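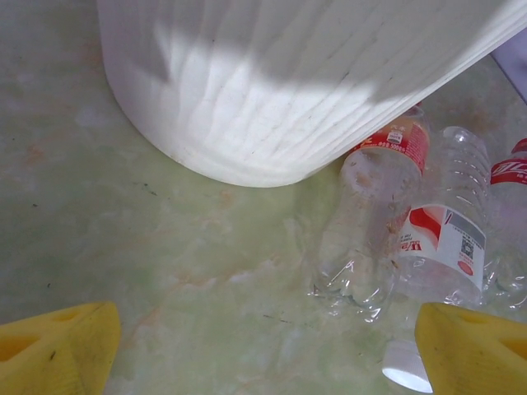

## Right arm goes limp inside the bucket, no fault logged

**Tuấn Trình**

Two arms on a common front rail, each with its own Garg bus board at the base. Controller is Stimero. The task is clearing empty water bottles off the mat and dropping them in a bucket.

The left arm is fine. The right arm reaches over the rim, goes down, and somewhere below the rim the whole arm loses torque. The upper link then falls onto the bucket. Twice it has tipped the bucket over. Torque comes back by itself after a few seconds and the arm jumps to the last commanded pose, and that worries me more than the drop.

- Gripper current limit is 400 mA, same on both arms.
- Bus watchdog is 3000 ms, default.
- The log shows no overload and no temperature warning.
- 28 runs so far, 16 with the drop. All 16 were below the rim.
- Swapped the power supplies between arms. No change.

Is this an overload that Stimero fails to log, or something else?

**railside**

Lower the current limit. Mine did this when the fingers squeezed the bucket wall. Also try a heavier bucket.

**Ritu Pant**

I would leave the current limit alone for now. An overload on the gripper servo disables that servo and latches until you clear it. You lose the whole arm and it recovers unprompted, so the servos are probably losing bus communication or supply, and then coming back.

Check the cable that runs along the arm. Going over a rim, the elbow folds further than it does for a floor pick, and any slack has to go somewhere. If the cable was tied with the arm half extended, the connector at the wrist or at the elbow takes the pull. A connector that opens for a few milliseconds will reset everything downstream of it, and noise on the data line can stop the rest.

1. Power off, support the arm by hand, and move it through the full reach into the bucket. Watch the cable at the elbow and at the wrist.
2. Measure continuity end to end on each conductor while someone else moves the arm.
3. Read the servo uptime registers after a drop. A reset counter tells you which joint lost power first.

The jump on recovery is a separate problem. Set the restart behavior to hold present position and require a manual enable. Until that is done, keep hands off the mat while the controller is live, including after the arm has dropped. A limp arm on this setup is still an enabled arm.
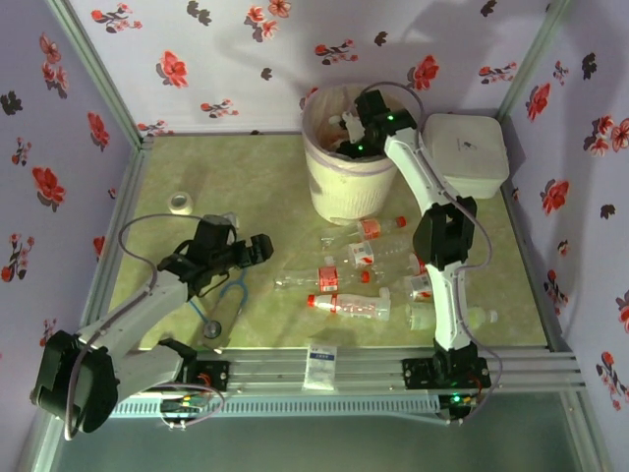
*Skulleditz, January*

**Tuấn Trình**

Followed the steps above. Continuity on the ground conductor opened at the elbow connector with the joint nearly folded. Uptime registers agree: elbow and everything past it had reset, shoulder had not. The shoulder went limp on the watchdog.

Recrimped the connector and left more slack at the elbow – it bows out further than I like, but it clears the upper link. No drops since. Restart now needs a manual enable, tested by pulling the data plug at the base.

Still open: Stimero logs nothing when a servo resets mid-run. I have sent the register dumps to Arberg and will post here if they reply.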